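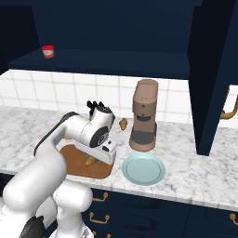
Clornik 2, practice rules for simulated household arms: a review after one month of use

I bought the Clornik package in July for our small team, with our own money, and I have used it on most working days after that. It is sold by Futano as a rule set with a checking tool. You give it a recording from the simulator and it tells you which rules of good practice the arm has broken, and at which second. It also comes with a handbook of 60 pages and a few kitchens. I will speak mostly about the rules, as other reviews have already spoken enough about the kitchens.

First the installation. It took me the whole morning and I am not a beginner. The checker wants the joint limits of your arm in its own file format, and the handbook explains this format only in an appendix. If you have the white arm that the package is made for, you can skip this step. I recommend to start with it even if you plan to use another one later.

The rules

There are 31 rules in the set. They are divided into approach, grasp, carrying, release and rest. Each rule has a short text, a reason, and a threshold which you can change. I like very much that the reason is written down. In our old office rules we had a sentence "keep the hand slow near the counter" and no person in the team could say anymore where it came from or how slow is slow.

The approach rules are the best part. Rule A3 says that the hand must come to the height of a work surface before it moves sideways over it, and that it must not travel sideways when the fingers are below the top of the highest object near the path. In a kitchen where a tall coffee machine stands on the same counter as the cutting board, this rule alone changed how we write our paths. Before, our arm took the short way with the elbow swinging wide, and the simulator was forgiving. With the checker on, the same movement gives a warning at the elbow, even though nothing was touched.

The grasp rules for food are also good, but strict. Bread has a force limit that is lower than what I would choose myself. I raised it a little for our work and wrote this change in the log, as the handbook asks. Every changed threshold must have a name and a written reason next to it, otherwise the report is marked as incomplete. At first this annoyed me. Now I think it is the most useful habit that we took from the package.

Less good are the rules for release. R2 requires that the object is stable for a certain time before the hand goes away, but "stable" is measured only by the position. A round object on a plate which turns slowly in place will pass. I wrote to Futano about it and received a polite answer that it will be looked at.

Sharp objects and warm appliances

This chapter is where I have the most doubts. A knife block is treated as one object with a keep-out zone around it. The default zone is 14 centimeters, measured from the handles. In a big kitchen it is no problem. On a counter where the block stands close to the boards and the coffee maker, the zones lie over each other and the planner finds almost no legal way to the bread. You can make the zone smaller, but then you must sign for it, and I did not feel comfortable to sign for a knife zone only because my counter is crowded. I moved my start positions instead.

For appliances there is a switch "assume hot". It is on by default for everything which has a heating part, and the checker then does not allow the fingers to rest beside the appliance for longer than five seconds. I think it is correct to have it on, also in simulation, where nothing can burn. What is trained in simulation goes later to a real kitchen.
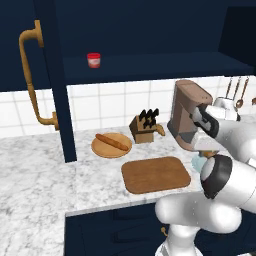

Tsutomu Yagi read my draft and did not agree with the last point. He finds that a rest rule with a clock is the wrong idea, and that the arm should have one agreed rest pose, away from all appliances, with the checker asking only whether it is there or on the way to it. His words were: "If you give it seconds, it will use the seconds." He also said that he would not let a team change any threshold in the sharp objects chapter, signed or not signed.

I have thought about it. For a finished product I am on his side. For a team which is still building its paths, a fixed rest pose costs a lot of movement, and then people start to switch the rule off. Maybe Futano could offer both and let the project choose at the beginning. In the present version it is possible to write your own rule for a rest pose, and I tried this. It needed around 5 lines and it worked on the second attempt.

Compared with Larkari

Before Clornik we used Larkari, which is cheaper and faster to install. Larkari checks collisions and speed, and does this well. It has no written reasons and no log of changes. If you work alone and only want to know whether the arm hit something, Larkari is enough. If you must show your work to a customer, take Clornik. We have a customer in Štefanec who asks for a report with each delivery, and the report from Clornik was accepted without questions. The one I made by hand before was always coming back to me.

Small things that I did not like

The report cannot be sorted by rule, only by time. The search in the handbook does not find the rule numbers. The German translation uses two different words for "gripper", sometimes on one page, so I advise the English edition to everybody. The license is for one machine, and moving it to another needs an e-mail to support, who answered me in the same afternoon.

My rating is four out of five. I will renew the license next year, and I hope that R2 is repaired by then.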